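Le tapis imprimé, ou la peinture à portée de main

La reproduction d'art a longtemps appartenu au mur. Depuis quelques années, elle descend sur les tables, sous forme de nappes, de sous-main et de tapis souples. La maison Magalhães, établie à Cikville, consacre à ce déplacement sa nouvelle collection, présentée au public en juin dans les salons de Stekden.

Le catalogue réunit 14 motifs, parmi lesquels une composition à la manière de Van Gogh : un champ de blé, un ciel tourmenté, des oiseaux noirs. C'est, selon la direction, le modèle le plus demandé. « Une touche aussi épaisse supporte bien l'agrandissement, indique Urmila Pant, responsable de l'édition textile. Le motif conserve sa lisibilité lorsque des objets viennent s'y poser. »

La question des objets a d'ailleurs occupé une part importante des travaux préparatoires. Un tapis de table est destiné à être partiellement recouvert, et les coloristes ont dû en tenir compte. Les bleus du ciel, du cobalt au turquoise pâle, ont fait l'objet de 11 épreuves successives. Les ocres du champ ont été arrêtés plus rapidement, sur l'avis de Rafia Dogar, chargée de la couleur. Des éléments modestes, cubes de bois clair ou paquet de mouchoirs, suffisent à modifier l'équilibre de l'ensemble.

Le premier tirage est limité à 300 exemplaires. Un second format, plus étroit, est à l'étude pour les bureaux. La maison recommande de conserver le tissu roulé, face imprimée vers l'extérieur, et d'éviter une exposition prolongée au soleil.
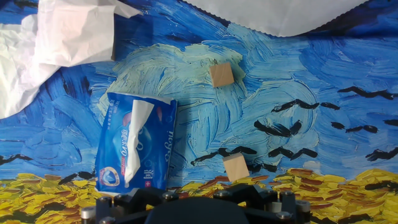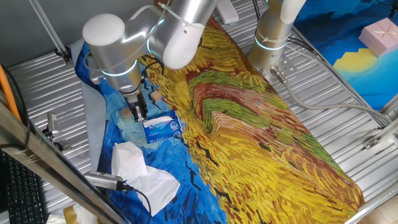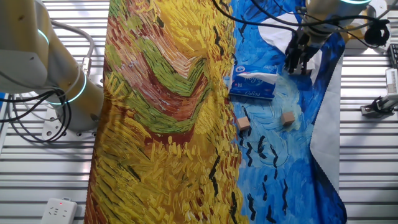

Le motif au champ de blé, à la manière de Van Gogh, collection Magalhães.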